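Okay, the big maintenance day on Unau is done, so here comes the thread I promised. Unau is our home robot, two arms, one gripper each, and a talent for tidying bedrooms very, very slowly. Get a coffee.

Unau's log said 2,636 grip cycles since the last time I opened up the right gripper. I'm supposed to do it way before that. I have no defense, April got away from me!

First thing I look at is always the cable. On these arms it leaves the top of the gripper and comes back down the side, and if you leave too little slack it tugs every time the wrist rolls. Too much slack and it hooks on bedding, drawer handles, your sleeve, everything. I had it too tight. Moved the clip down one joint and gave it a bit more loop.
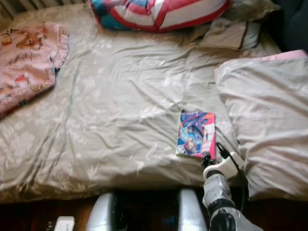

Slack is one of those things you can only judge with the arm stretched out and low. On the bench it always looks great. So I skip the bench now and go straight to soft stuff, the floppier the better. A paperback lying flat on a wrinkled sheet is a pretty mean test, if you ask me - thin edge, the fabric gives under the fingertip, and there's a puffy comforter right there for the cable to drag over. If the loop is going to snag on anything it'll be that comforter. I run the wrist through its whole roll there and watch the cable the entire time, not the fingers. Hard to do, the fingers are more fun to watch.

Next up, jaw zero. The fingers have to agree on where "closed" is or one pad does all the work and wears out first. Mine had drifted by 3 counts on the left finger. Doesn't sound like much, but on something as thin as a book cover you notice.

How I zero them, for the two people who asked: power on, motors off, squeeze the fingers together by hand, save that as closed. Then open all the way, save that as open. Then do it again, because the first time you were squeezing crooked. (You were. I was too.)

Thắng Trương, who wrote half of the setup notes I use, told me to set grip force to 92 percent and leave it alone. I had it at 100 for months because more is better, right? Nope. All I got was hot motors and crumpled paper. Sorry, Thắng, you did say.

Then the pads. I wipe them with a damp lint-free cloth, let them dry, and look at them sideways under a lamp. Scuffs and little pale scratches I ignore. Cracks, or a corner lifting away from the finger, and that pad gets swapped.

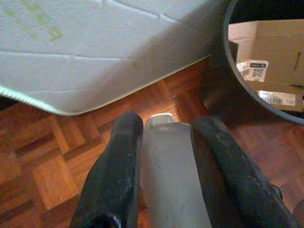 A fresh pair from Saithong takes me about ten minutes a side. Peel, clean off the old glue (the part I hate), press, clamp overnight. Don't skip the clamp. I skipped it once and found a pad stuck to a sock.

Somebody's going to ask about the Virneck pads, so: nice and grippy, but they're thicker, and you have to redo the jaw zero after you put them on. I went back to the plain ones.

Last job is the wrist camera. New pads sit a hair differently, so I check that the fingertips still line up with the marks in Samora, the little calibration tool we run everything through. If they're off, I loosen the two mount screws, nudge, tighten, check again. I got it on the fourth try this time, which for me is good going.

Next thread is the shoulder joint on the left arm. It has started making a noise I can only describe as a duck, so if you've had that one, please tell me what it was before I take the cover off.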